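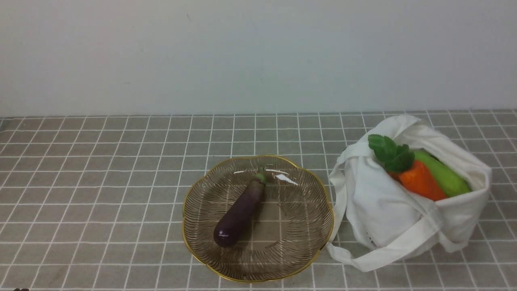
Gripper closes off centre after pad change, is it me or the zero?

benchmoss
Right, I'm stuck and I could do with some other heads on this. We've got a single arm on a bench doing veg sorting, on an Enano gripper, and I swapped the finger pads last week after the old ones went shiny. Since then it closes to one side. The left finger gets there first, nudges whatever it's picking, then the right one catches up. Carrot doesn't care. The aubergine rolls every single time and ends up somewhere daft.

I've re-homed it 11 times now (yes, I kept a tally, I was cross by then). Same thing. New pads are the proper Drillano ones, same part as before. Any ideas before I take the whole hand off?

3 likes

tinpot_jo
Sounds like a pad not seated. They've got that little lip at the back and if it's sitting proud you lose a hair on one side. Loosen both, push them right down, do them up a bit at a time. I did precisely this in April and felt a right lemon.

greyhound77
Disagree, sorry jo! A proud pad would shift the meeting point but it'd shift it the same amount on a slow close and a fast one. If it's worse at speed I'd be looking at the linkage. When did it last have grease? Ours at Villanueva gets done every 500 hours and you can hear it when somebody's skipped it.

benchmoss
Um. Hours counter says a fair bit more than that. But it does it at a crawl too, I just tried it.

greyhound77
Then I'll go halfway and say do both. Grease first though, no point setting a zero on a dry linkage.

tinpot_jo
Pads first!! Ten-minute job, and if it fixes it you've saved yourself an evening with sticky hands. Can you put up a view from the wrist with the fingers down near the bench? Hard to guess otherwise.

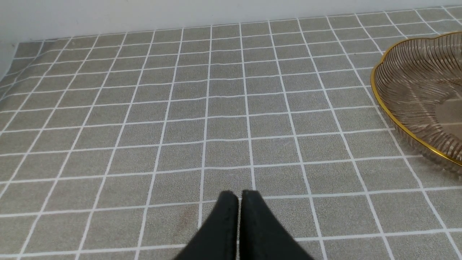

benchmoss
Thread starter, bench technician, Drikau cell

Tips nearly touching there, with that narrow gap up the middle. I can't see anything obviously proud from that angle, but the camera only gets the ends so it's not much use for the lip. Bowl's off to the right, well out of the way.

Also had the screws out while I waited for you lot. Left pad had a bit of old adhesive behind it, which I'd missed completely. Scraped it off, wiped it down, put it back.

tinpot_jo
HA. Go on then, is it fixed?

benchmoss
Better! Not perfect. It still leads slightly on the left but the aubergine only rocks now, it doesn't go for a wander.

greyhound77
So that's the linkage, then :) Grease it, run 300 empty cycles to work it round, then set the zero with a feeler gauge between the tips. Don't do the zero by eye off the wrist camera, the lens bends everything and you'll chase it all night.

tinpot_jo
300 is overkill, I do fifty and get on with my life. Agree about the lens though. Look at the grid lines in that picture, they're bowing.

greyhound77
Fifty if you like doing it again next month.

benchmoss
I'll do the full lot while I have my tea. Grease is on order, the tube in the drawer has gone like toffee. Will post once it's back together.

11 comments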